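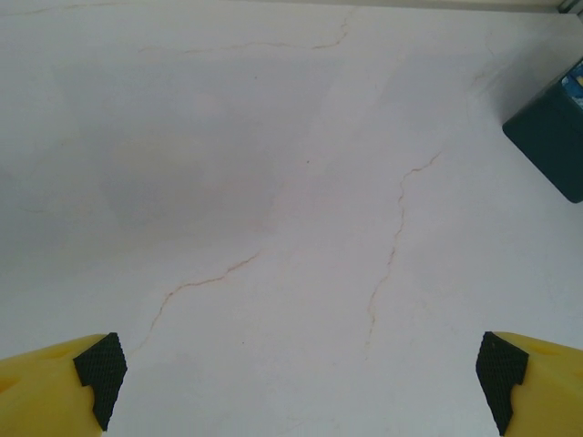 The spring crackle glaze workshop filled up in a single evening, and I could not be happier about it! Crackle (or crazing, if it shows up when you didn't ask for it) is a web of fine lines in the glaze, and it comes from the glaze shrinking more than the clay does as the pot cools. Once you start looking for lines like that, you find them everywhere: old sinks, dinner plates, thin brownish hairlines running over a smooth white surface with the faintest lavender-gray in it. Babita Tomar has been chasing that exact look on her bowls for most of the winter, and she has agreed to teach the first session.

Babita starts with a plain white base and stains the lines after firing. She has tried India ink, walnut ink and very strong black tea, and tea is her favorite by a mile — it gives a soft brown that never looks drawn on. She brushes it over the whole pot, leaves it overnight and wipes it back with a damp sponge in the morning. Bring one bisque-fired piece, nothing taller than 11 inches, and please sign the bottom. Last time we had three mystery mugs left over and one of them is still on the windowsill.

The second session belongs to Omprakash Sandhu, who will talk about fit, meaning how well a glaze and a clay body get along. I know that sounds dry, but he had me hooked over one cup of coffee. A little more silica in the recipe can calm the crazing down, and more sodium can bring on a gorgeous tight network. He'll have a tray of 30 test tiles to pass around, all on the same clay, and you can really feel the difference with a fingernail.

One practical note: crackle pieces from these sessions are for show. Fruit bowls, vases with a liner, a dish for your keys, all great. Soup, please no. Food and water get into those lines and stay there.

There are 16 places in each session and a waiting list for both, so do let Aarti Chauhan know if you have to drop out. She is also collecting names for a repeat in December, and if enough of you want it we'll add an evening on colored stains as well (I'm voting for indigo). Doors open at 6:30 p.m., and the kettle will be on.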